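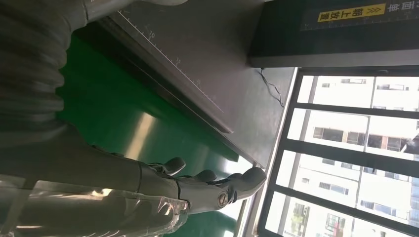 4 Tageslicht und Platzwahl an fensternahen Arbeitstischen

4.1 Untersuchungsorte und Vorgehen

Die Erhebung wurde in den beiden Häusern Nindley und Stondadow durchgeführt. Beide Gebäude werden tagsüber als offene Arbeitsräume ohne feste Platzzuweisung genutzt. Wer kommt, sucht sich einen freien Tisch und behält ihn in der Regel bis zum Verlassen des Hauses. In Nindley liegen die Arbeitsräume nach Süden und Westen, in Stondadow überwiegend nach Norden. Die Verglasung reicht in beiden Häusern fast über die gesamte Raumhöhe, der außen liegende Sonnenschutz wird von Hand bedient.

Erfasst wurde bei jedem Rundgang für jeden Tisch, ob er belegt war, in welcher Richtung die Person saß und wie weit der zugehörige Sonnenschutz herabgelassen war. Auf diese Weise entstanden 3555 Einzelbeobachtungen, davon 2049 an belegten Tischen. Die Rundgänge wurden von Noreen Lynch und İlker Çınar nach einem gemeinsamen Erfassungsbogen vorgenommen. Strittige Fälle, etwa abgelegte Taschen ohne anwesende Person, galten als belegt, wenn sich beim nächsten Rundgang nichts verändert hatte.

Parallel dazu wurde die horizontale Beleuchtungsstärke auf der Tischfläche aufgezeichnet. Die Messgeräte vom Typ Savport waren an der raumseitigen Tischkante angebracht, damit sie nicht von Unterlagen oder Bildschirmen verdeckt wurden. Die Messreihe in Stondadow musste am 19. August 2021 neu begonnen werden, weil die Geräte nach einem Batteriewechsel auf eine falsche Uhrzeit zurückgefallen waren. Die davor liegenden Werte aus diesem Haus gehen nicht in die Auswertung ein.

4.2 Definition der Fensterzone

In der Literatur wird die Fensterzone meist über den Abstand zur Fassade bestimmt. Für die hier untersuchten Räume ist das nur eingeschränkt brauchbar, da die Tische unterschiedlich tief sind und zum Teil quer zur Fassade stehen. Als fensternah gilt deshalb ein Platz, wenn zwischen Tischplatte und Fenster kein weiterer Arbeitsplatz und kein Durchgang liegt. Abbildung 2 gibt einen solchen Fall wieder: eine dunkelgraue Tischplatte vor einem großen Fenster.

Plätze in der zweiten Reihe wurden gesondert kodiert. Sie erhalten an klaren Tagen noch nennenswertes Tageslicht, die Sicht nach draußen ist jedoch durch die vordere Reihe eingeschränkt. Alle übrigen Plätze wurden zur Raumtiefe gezählt. Eine feinere Abstufung wurde geprüft und wieder verworfen, weil die beiden Erfassenden die Zwischenstufen nicht einheitlich zuordneten.

4.3 Beleuchtungsstärke und Blendung

Als untere Schwelle für ausreichendes Licht wurde in der Auswertung ein Wert von 200 Lux angesetzt. Er liegt niedrig. Gewählt wurde er, weil an fast allen Tischen am Bildschirm gearbeitet wurde und die Personen bei Bedarf eine Tischleuchte einschalten konnten. In der Fensterzone wurde die Schwelle bei geöffnetem Sonnenschutz nur in den Randstunden unterschritten. In der Raumtiefe war sie ohne Kunstlicht auch mittags nicht durchgehend eingehalten.

Die Beleuchtungsstärke allein erklärt die Platzwahl nicht. In Nindley blieben gerade die hellsten Plätze am Nachmittag häufig leer, während die zweite Reihe gut gefüllt war. Das deckt sich mit den Kurzinterviews, in denen Blendung öfter genannt wurde als Wärme. Mehrere Befragte gaben an, den Sonnenschutz nicht verstellen zu wollen, solange andere am selben Fenster sitzen. Der Bedienhebel befindet sich dort jeweils am äußersten Feld einer Fensterreihe, sodass man an fremden Plätzen vorbeigehen muss, um ihn zu erreichen.

In Stondadow trat dieser Effekt nicht auf. Direkte Sonne erreicht die nach Norden gerichteten Räume nur am frühen Morgen, und der Sonnenschutz blieb bei den meisten Rundgängen vollständig geöffnet. Die fensternahen Plätze wurden dort zuerst belegt und zuletzt wieder frei.

Dunkle Tischplatten verändern die Verhältnisse am Fenster zusätzlich. Sie reflektieren weniger Licht in Richtung der Augen und werden bei tief stehender Sonne als angenehmer empfunden als weiße. Zugleich steigt der Kontrast zwischen Platte und Papier. Oluwaseun Amadi hat die Leuchtdichten an einer Auswahl von Tischen nachgemessen und findet den stärksten Kontrast dort, wo helles Papier auf dunkler Fläche unmittelbar vor der Scheibe liegt. Ob dieser Kontrast die Platzwahl beeinflusst, lässt sich aus den Belegungsdaten nicht ableiten, da in beiden Häusern ältere helle und neuere dunkle Tische gemischt stehen und die neueren auch in anderer Hinsicht besser ausgestattet sind.

4.4 Blickrichtung

Neben der Lage des Platzes wurde die Sitzrichtung ausgewertet. Die Möbel lassen in der Regel mehrere Richtungen zu. Parallel zur Fassade zu sitzen, also mit dem Fenster zur Seite, war in beiden Häusern die häufigste Wahl. Frontal zum Fenster saßen vor allem Personen ohne Bildschirm. Mit dem Rücken zum Fenster wurde in Nindley deutlich seltener gearbeitet als in Stondadow, vermutlich wegen der Spiegelungen auf dem Display.

Gönül Öztürkmen und Oğuzhan Bozkurt haben die Sitzrichtung unabhängig voneinander anhand der Grundrissskizzen nachkodiert. Abweichungen ergaben sich fast ausschließlich an Ecktischen, bei denen zwei Fassaden in Frage kommen. Diese Plätze wurden aus der Auswertung der Blickrichtung herausgenommen, bleiben aber in der Belegungsstatistik enthalten.

4.5 Einschränkungen

Die Beobachtungen fallen in den Sommer. Aussagen über die dunkle Jahreszeit, in der die Fensterzone wegen der Nähe zur kalten Scheibe anders bewertet werden dürfte, sind damit nicht möglich. Auch die Nutzerschaft ist im August anders zusammengesetzt als im übrigen Jahr. In Nindley fehlten Gruppen, die sonst ganze Tischreihen belegen, und in Stondadow war ein Teil der Räume an den Nachmittagen geschlossen.

Hinzu kommt, dass Personen nicht über mehrere Rundgänge hinweg verfolgt wurden. Eine lange Belegung desselben Tisches kann von einer Person oder von mehreren nacheinander stammen. Die Einzelbeobachtungen sind deshalb nicht unabhängig, was bei den Standardfehlern durch Gruppierung nach Tisch und Tag berücksichtigt wurde. Die Modellrechnungen in Abschnitt 5 wurden mit dem Programm Geum durchgeführt; die Kodierung der Sitzrichtung geht dort als kategoriale Variable ein, mit der Stellung parallel zur Fassade als Referenz.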